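Case file intake form drops detention dates on export

Product: Inskip case tracker, used for asylum and detention monitoring
Reported by: Roy Bainbridge, Zakemska legal aid desk
Opened: Oct 26, 2019
Status: Resolved, patch pending

Problem
When a detainee record is exported to the Vernier submission template, the "date of arrest" field comes out blank if the person was moved between facilities. The blank field makes the file look as if no detention period was recorded, and the appeals body returns it as incomplete. 113 records are affected, 7 of them with open removal orders.

Steps to reproduce
Open any record with more than one facility listed. Select Export, then Vernier template. Check section 3 of the output.

Log
Rebuilt the index on the test copy. No change.
Compared a single-facility record with a transfer record. The exporter reads the date from the latest facility entry only. Transfer entries carry a transfer date and no arrest date, so the field resolves to empty.
Confirmed that the original arrest dates are intact in the database. Nothing was lost — the fault is in the export mapping.
Changed the mapping to read the earliest facility entry. Test export correct.
Batch export stopped at 400 pages with a timeout. Logged under the Dimesine queue as a separate fault.

Workaround until the patch is released
Export to plain text and copy the arrest date into section 3 by hand. Files with a removal order go first. Do not edit the transfer entry to force a date, as this overwrites the custody history and cannot be undone from the client.

Open item
Roy asks whether files returned since March can be resubmitted under their original reference. Passed to the Vernier contact, no reply yet.

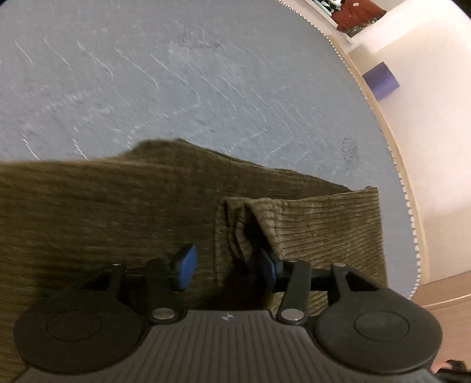
2 min read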